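Jimia Arm Build: Second Progress Report to the Polishchuk Small Projects Fund

Period covered: November through February

Summary

The arm is assembled and moves under its own control. We are about three weeks behind the plan we sent you, mostly on account of reprinting brackets. Spending is within the grant. We are not asking for any change to the amount, but we would like to move one budget line, explained below.

What was done

The brackets and the gripper housing are printed in light gray filament on the shared printer at the Furonia workshop. The first set was too loose around the motors and the arm sagged when it reached out. We changed the wall thickness, tightened the motor pockets and printed everything again. The second set fits. One bracket cracked during assembly where a screw had been driven in too far, and it was replaced the same evening.

Wiring took longer than planned. Cables that were long enough at rest came up short when the arm turned, so we made them all longer. They now hang in loops on both sides. It works, but the loops can catch on things, and we want to route them along the arm before anyone outside the group uses it.

The control software is a small program that stores positions and plays them back. We wrote it so a new member can teach the arm a move without editing code. It has a slow mode, which is the default, and a stop key.

Testing

Our main test is pick and place: lower the gripper onto a small object, close, lift, move it to a marked spot and let go. We ran 400 cycles over the period, and 212 of those were done after the second set of brackets went on. With the old brackets the arm drifted enough that we had to reset it every few minutes. With the new ones it holds its position through a full evening.

Most of the remaining misses happen at the bottom of the move, when the fingers come down slightly off center and push the object away. We have been working on that part since early February, at low speed and with the control board on the table behind the arm where we can get at the connectors.

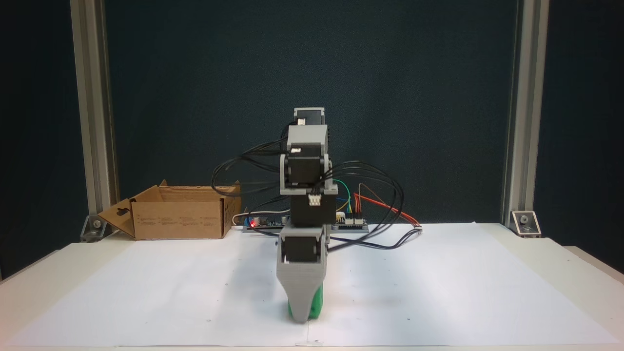 The finger tips will be redesigned with a wider opening and a softer inside surface. Two versions are drawn and the first is in the print queue. We will run the same test with each and keep whichever drops less.

Budget

Spent to date: $2,501, including motors, the control board, power supply, filament and our share of printer time. The power supply came from Jendex and was replaced once under warranty at no cost. We ask to move $75 from the travel line to the parts line to pay for cable sleeving and spare connectors. We did not need to travel this period.

Open problems

The top joint gets warm after long runs. We have lowered the holding current and are keeping a log.

The workshop is only open to us on Tuesday evenings, so any reprint costs a week.

Next period

Finish the finger tips, tidy the cables, write the build guide and hold one open evening for workshop members. The guide will include the bracket files and a parts list with the mistakes we made marked on it. A draft will be sent to you with the next report.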